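Files and notes from the open day at Lorkside, September 25, 2019. The recordings, the visitor sheets and the scripts we used on the day are all in this repository. Peninah Kashindye set up the simulator station and wrote most of the loader. Mandla Nel ran the floor and typed up the comments.

## What is in the repository

```
lorkside-open-day/
 README.md
 scenes/ basket and fruit scenes, one folder per station
 episodes/ recorded runs, one folder per run
 stills/ single views saved from the runs
 visitors/ comment sheets, typed up, names removed on request
 tools/ loader, replay script, checker
```

Everything under `episodes/` was recorded during opening hours. Test runs from the week before are not included. They used an older basket model with different walls, and mixing them in caused trouble for the checker.

## The demonstration

There were 2 stations, both running the same simulated task on separate machines. Station Alter was operated by staff. Station Tavus was open to anyone who wanted to try, with one of us sitting next to them.

The task is fruit and a basket. A run starts from one of the saved scenes, and the operator either puts a piece of fruit into the basket or takes one out and sets it down on the white surface. The instruction is shown as a line of text at the top of the operator window and is stored with the run.

Visitors had 5 minutes each. Most of them spent the first minute finding out how the view moved, so expect slow starts in the Tavus episodes. We left those parts in. If you only want the part after the first deliberate move, use the `--trim-start` option in the replay script.

The apple gave people the most to talk about. It is a large model for the basket it goes with, and it was picked for that. A small fruit can be dropped in from nearly anywhere over the opening. With a large one you have to think about the rim and the walls.

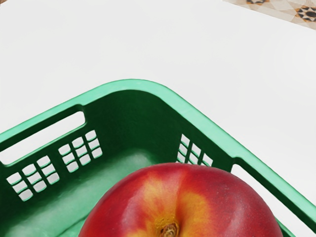 Peninah Kashindye wrote on the comment sheet that next time she would start people with the taking-out task, as they learn more about clearance from lifting a fruit past the rim than from letting one go above it. She also asked for the contact settings to be printed and taped next to each screen, so that staff could answer questions about them without opening the config file.

Mandla agreed about the order of tasks. The printed settings are now in `scenes/contact_sheet.txt`.

## Numbers

| Item | Count |
|---|---|
| Stations | 2 |
| Scene variants | 4 |
| Episodes kept | 29 |
| Minutes per visitor | 5 |

An episode was kept if the log was complete and the operator had not asked for it to be deleted. Success was not a condition. The `result` field says whether the fruit ended up where the instruction asked for it, and this was filled in by hand after replaying each run.

## Fields in each episode

- `station`: `alter` or `tavus`
- `scene`: the scene variant, matching a folder name in `scenes/`
- `instruction`: the text shown to the operator
- `operator_type`: `staff` or `visitor`
- `actions`: commands sent, one row per step
- `state`: object poses, one row per step
- `result`: `done`, `not_done` or `unclear`
- `notes`: free text, often empty

Names and ages were not recorded for visitors.

## Replaying a run

```
python tools/replay.py episodes/<run> --view overhead
```

Use `--view close` for the view nearer the basket. The close view does not always have the gripper in it. Some visitors found this confusing at first, and at Tavus we ended up leaving both views open side by side.

Replay uses the stored object poses by default. If you pass `--simulate` it will run the actions through physics again, and the outcome can differ from the log, mainly where the fruit touches a wall of the basket. Don't use `--simulate` to check the `result` field.

## Known problems

- The clock at Tavus was behind the one at Alter. Times within a run are fine. Do not compare times between stations.
- Several `instruction` lines say "bin" and mean the basket. We left them as they were shown on the day.
- The basket has open slots and grids in its walls. The rendered mesh has these holes but the collision mesh does not. A thin object that looks as if it should pass through will stop at the wall.
- Shading on the white surface is very faint, which makes height hard to judge from above. Visitors brought this up more than anything else.
- Nông, the scene viewer we used for the wall display, does not read the `notes` field. Use the loader if you need it.

## Use

The episodes are fine for teaching, for testing a loader or for looking at how beginners handle this kind of control. The set is too small and too uneven to train a policy on by itself, and the operators had very different amounts of practice.

Please keep the `operator_type` field if you pass the files on. Without it, the staff and visitor runs are easily mixed up.

## Changes

- Typed-up comment sheets added to `visitors/`
- `result` corrected for runs where the fruit came to rest against the rim
- Contact sheet added
- Collision mesh with open slots: started, not merged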